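Section 2: Opening the Tower and Finding Your Way Around

This is the fun part! Most people never see the inside of their desktop, and once the side is off you'll wonder why you waited. Read through the whole section once, then go back to step 1 with your hands free.

1. Save your work, shut down from the menu and switch off at the wall. Unplug everything at the back, power cord included.

2. Press the power button once and hold it for a few seconds to drain what's left.

3. Lay the tower on its side on a firm, level surface, with the removable panel facing up.

CAUTION: Never open the power supply itself. There is nothing in there for you to fix, even with the cord out.

4. Release the side panel, lift it clear and set it down flat beside the case, inner face up, so the molded parts don't get pressed.

5. Touch bare metal on the chassis before you reach for anything else. Do it again every time you come back from a break.

6. Take a minute to look! Find the processor socket first, then the memory slots next to it, then the graphics card. On many Dell towers the parts meant to be released by hand are blue, such as the clips at the expansion slots and the tabs on the drive sled. It's a lovely system once you start spotting it.

7. Follow each cable with your finger from one end to the other before unplugging it, and write down where it goes.

NOTE: Asmaa Ait Ali, who tested these steps for the Breren edition of the guide, labels her cables with masking tape. It works beautifully, and it peels off clean. 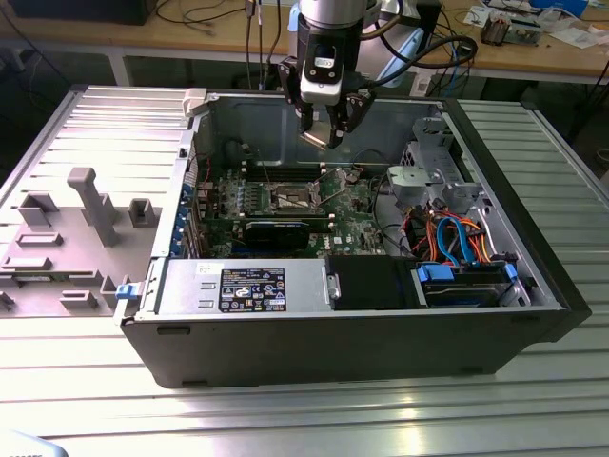 Keep your screws in a small dish, sorted by where they came from, and leave the dish well away from your elbow. When you're ready to add memory, go on to Section 3.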